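Farnwood opens spring print collection with wall art from Sivura

The Farnwood homeware store has added a new range of printed wall art to its spring collection, produced in partnership with the print studio Sivura. The range went on sale on Wednesday and will remain available in the shop and through the Farnwood website until the end of April.

The collection consists of 40 designs. Most are botanical studies and coastal views, with a smaller group of abstract prints in blues and greens intended for bedrooms, hallways and home offices. Each design is offered in three sizes, and customers may choose between a matt paper, a textured cotton paper and stretched canvas. Frames in oak, black and white are sold separately.

Henk Timmermans, head of buying at Farnwood, said the store had been looking for a print partner for some time. "Our customers have asked for larger pieces in particular," he said. "Many of them have a long wall above a sofa or a bed and have found little that fits it. The largest size in this range was drawn up with those rooms in mind." 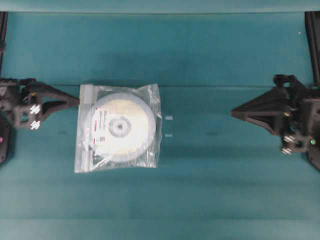 Limited edition by Zodwa Shabalala

Alongside the main range, Farnwood will sell a limited edition of 300 signed prints by the illustrator Zodwa Shabalala. The series, entitled Stimska, shows a small harbour town at different hours of the day and is printed on cotton paper only. Every print is numbered by hand and supplied with a certificate from the studio.

Ms Shabalala began the series as a set of pencil sketches and later worked them up in gouache. "I wanted pictures that people could live with for a long time," she said. "The colours are quiet, and they change a good deal with the light in the room."

Orders for the limited edition are restricted to one print of each view per household. Prints that have not been collected from the shop within 14 days of the notice of arrival will be returned to general sale.

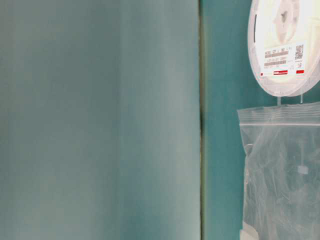
Pale grey-teal beside a stronger blue-green.

Framing and delivery

Customers who would like their print framed before delivery may use the service run by Hermans, which has carried out framing work for Farnwood since the store moved to its present premises. Framed orders take longer to prepare than unframed ones, and the expected delivery date is shown at the checkout before payment is made. Unframed paper prints are sent rolled in a card tube. Canvases are sent flat.

Unframed prints from the main range may be returned within 14 days of delivery, provided they are in their original condition. Framed work and prints from the limited edition are made to order and can be exchanged only if they arrive damaged – in such cases customers are asked to keep the packaging and to contact the store before sending anything back.

Sample sheets of all the papers are held at the customer service desk and may be taken home free of charge. The store's wall art department is on the first floor, next to lighting.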